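Week 5 notes: Office cleaning contracts, scope and pricing
Facilities Services, evening section
Updated April 30, 2018
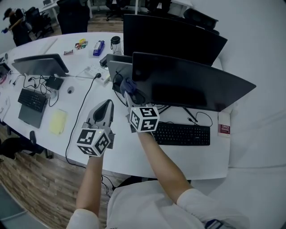
Picking up where we stopped. Scope first, price second. Most of the bad bids you handed in for March had a price and then a scope bent to fit it. Don't.

Scope of work = the list of what gets cleaned, how often, to what standard. Three parts, all in writing. If "how often" is missing the client will assume daily and you will have priced weekly. Seen it on the Govov bid (handout 2), go back and reread page one.

Frequencies
Daily: trash, restrooms, kitchen counters and sinks, entry glass, spot mop.
Weekly: full vacuum incl. under desks, desk surfaces if cleared, phones, door plates.
Monthly: vents, high ledges, baseboards, chair legs.
Quarterly or on request: carpets, inside windows, blinds, fridge.

Desk surfaces. Argument every time. Standard wording is "cleared surfaces only." Crew does not move papers, does not unplug anything, does not stack things to get at the corner. Client wants otherwise, it goes in as a seperate line with its own price. Screens the same. Dry or barely damp microfiber, no spray on the screen ever, no glass cleaner. Keyboards are usually excluded. Write "excluded," don't just leave them off.

Measuring the site
Cleanable area, not the area on the lease. Take out shafts, locked storage, server rooms, anything the crew has no key for. The Dal Bello building: tenant's lease sheet lists storage and the electrical closet, so if you bid off that sheet you are paying yourself for rooms you never enter, and the client will notice at renewal. Walk it. Bring a tape or a laser, write room by room, floor type next to each room.

Floor type matters more than size. Carpet tile quick, sheet vinyl slower, stone lobby slowest and needs its own product. Restrooms priced by fixture, never by area.

Worked example (Panisier, second floor)
Cleanable area 1,069 square feet, mostly carpet tile. One restroom, kitchenette, no lobby.
Production time from the walk: 76 minutes a visit.
5 visits a week.
So 76 x 5 = 380 minutes, or 6 hours 20 minutes of labor a week. Do this line before you touch money.
Then: labor at your loaded rate (wage + payroll tax + insurance, NOT just wage). Then supplies. Then equipment. Then travel, if crew drives from another site. Overhead. Profit last, as its own line.
Supplies came to $141 for the month. Liners and paper goods are most of that. Check who buys paper!! Some clients supply their own, and then your number is way too high and you lose the job over toilet tissue.

A few people used the loaded rate and then added payroll tax again. Points off.

Walkthrough questions to ask
Who locks up. Alarm code, one per crew or one per person.
Where is the water. Is there a floor sink or are you filling buckets in the kitchenette.
Any room off limits, and is it marked on the door.
Recycling split or single stream.
Anybody in the building after hours. Changes when you can vacuum.
Who do we call, and who is allowed to add work.

That last one goes in the contract by title. Extra work gets a written okay before it is done, email is fine.

Inspection sheets
Use the Zirby form from the course page, the short one. Score each room pass/fail, comment only on fails. Crew lead signs, client contact gets a copy. Long forms with a 1 to 10 scale dont get filled in after the second week.

Fails need a fix-by time on the sheet. "Will address" is not a time.

For next class
Read chapter on loaded rates again, the table at the end especially.
Redo your March bid with scope on page one. Keep the old one stapled behind it.
Bring a floor plan of any real office you can get into, hand drawn ok, with floor types marked.
Quiz covers frequencies and exclusions. Calculators allowed, phones no.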